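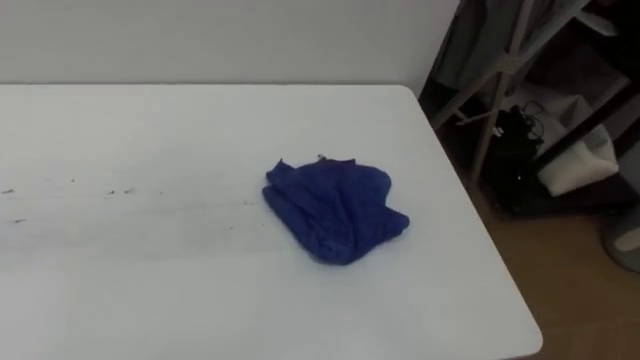 Tischplatte Gevby, Oberfläche Weiß matt, Ecken gerundet

Gevby Tischplatte, Laminat, Weiß matt

Artikelnummer 3848
Hersteller: Firnon
Stand: April 2023

Die Platte Gevby ist für Arbeits- und Besprechungstische im Innenbereich vorgesehen. Trägermaterial ist eine dreischichtige Spanplatte, beidseitig mit Laminat belegt. Der Gegenzug auf der Unterseite verhindert das Schüsseln bei einseitiger Erwärmung. Die Kanten sind umlaufend mit ABS belegt und verleimt.

Technische Daten
Form: rechteckig, Ecken gerundet
Eckenradius: 80 mm
Kantenstärke: 3 mm
Oberfläche: matt, geschlossenporig
Vorbohrung: für Gestell Wakska, Bohrbild 1431
Einsatzbereich: trockene Innenräume

Montage
Die Platte wird mit der Oberseite nach unten auf eine weiche, saubere Unterlage gelegt. Gestell am Bohrbild ausrichten, alle Schrauben ansetzen, danach über Kreuz anziehen. Akkuschrauber nur mit begrenztem Drehmoment verwenden. Bei Wandaufstellung ist ein Abstand von 3 mm zur Wand einzuhalten. Für Gestelle anderer Hersteller wird die Platte auf Wunsch ohne Vorbohrung geliefert, die Lieferzeit verlängert sich dann entsprechend.

Reinigung und Pflege
Laufende Reinigung mit weichem Tuch und Wasser, bei Fett mit etwas neutralem Spülmittel. Anschließend trockenreiben. Scheuermilch, Stahlwolle und Schmutzradierer erzeugen auf matten Oberflächen glänzende Stellen, die sich nicht mehr entfernen lassen. Tinte und Filzstift mit Isopropanol abnehmen, vorher an der Unterseite prüfen. Heiße Gefäße nur mit Untersetzer abstellen.

Zubehör
Gestell Wakska, höhenverstellbar, pulverbeschichtet
Kabeldurchlass Lục, rund, Weiß oder Grau
Kantenreparaturset Weiß

Lieferumfang
1 Tischplatte, Schraubensatz, Montageanleitung. Gestell nicht enthalten.

Die Ausführung mit Kabelwanne ist ab Juni lieferbar.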